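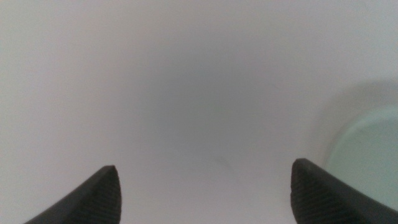
Reading Group Notes: Finishing the Flask Book, and What We're Starting Next

Category: Web Development > Books & Study Groups

Well, we made it. After 16 weeks, one change of meeting night and a very long detour into database migrations that I still think was worth it, the Wolterier study group has closed the back cover on our Flask book. If you came to even one of the evenings, thank you. If you meant to come and kept missing it, please keep reading, because we start over with something new very soon and you won't be behind.

For anyone who joined the mailing list recently, the group is a simple thing. We pick a book on web programming, read a chapter a week, and get together for an hour and a half to talk through whatever confused us. People type along on their own machines. Some of us write Python all day for a living and some had never opened a terminal before this spring, and I've been so pleased at how well that mix has gone. The beginners ask why a thing is done the way it is, and the rest of us find out we've been copying the same three lines from project to project for years without a good answer!

The book has you build one application from the first chapter to the last, a recipe-sharing site with user accounts, and I came around to that approach slowly. My worry was that if you fell behind in chapter four you'd be lost for good, and a couple of people did have that trouble until Bartosz Sobczak put up a repository with a tagged copy of the code for the end of each chapter. That saved us, and I'd suggest doing the same for any group working through a book like this. Bartosz also fixed a good many of the version problems along the way (the book pins some fairly old packages, and two of them wouldn't install at all on a newer Python).

The chapters on blueprints and on testing were the favorites when I asked around at the last meeting. I'd have put in a word for the templates chapter myself. I had been using template inheritance for years in a sort of superstitious way, with blocks inside blocks inside blocks, and reading a patient explanation of what gets rendered when made me go home and throw out half of a base template I'd been afraid to touch. The deployment chapter was weaker. It assumes a particular hosting setup, walks you through it screen by screen, and then the screens have all changed. We ended up skipping most of it and spending the evening on environment variables and where to keep your secrets, and that turned into one of the liveliest talks we had.

A few members took what they'd learned and went off on their own. Fundovik is a little budget tracker that two of our newer people are building together, and they showed it in May with the login page working and everything else promised for later. It has come a long way since then. Kołodziej is a catalog for a family's sheet music collection, over 700 pieces in it so far, all typed in by hand, with a search page that copes properly with Polish letters. Getting that search to treat "l" and "ł" kindly took most of an evening and a good deal of cake. If you have accented names in your own data and you've been putting off dealing with them, ask on the list and somebody will send you the notes.

Now, on to the next book. We took a vote on June 25, 2024, and the winner by a comfortable margin was the one on building and documenting web APIs. It runs to 14 chapters, and we'll be combining the first two, as they're mostly installation and a friendly tour of HTTP status codes. You'll want to be able to write a function and a class in Python and to have seen a little SQL. You don't need to have been with us for Flask. We'll build a small booking service called Sotent as we go, and I've asked that we write the tests from the very first week this time, having learned last time how miserable it is to go back and add them to something that has already grown legs.

Two small requests. Please install Python and a code editor before the first meeting and make sure you can create a virtual environment, as we lost nearly a whole evening to this last time and I felt bad for the people who'd come prepared. And if you'd like to lead a chapter, write to me and tell me which one. Leading just means reading a bit more closely than usual and coming with a question or two. You don't have to be an expert, and I've led plenty of chapters while being thoroughly puzzled by them.

There's room for 30 of us, and places go in the order I hear from people. The sign-up sheet is in the usual spot on the list. I'm looking forward to it very much.

Comments

pagedown_pete
Can second the bit about old packages. Is the fixed requirements file in the repo too, or only the chapter code?

Marisol
It's in there, top folder. I used it on a fresh laptop last week and everything installed the first time.

gridlock
Would love the notes on accented search please. We have a customer list full of names our search can't find and I've been blaming the customers.

Tess W.
Put me down for the chapter on pagination! Unless somebody else has it.

Contact the newsletter | Copyright Wolterier | Back to top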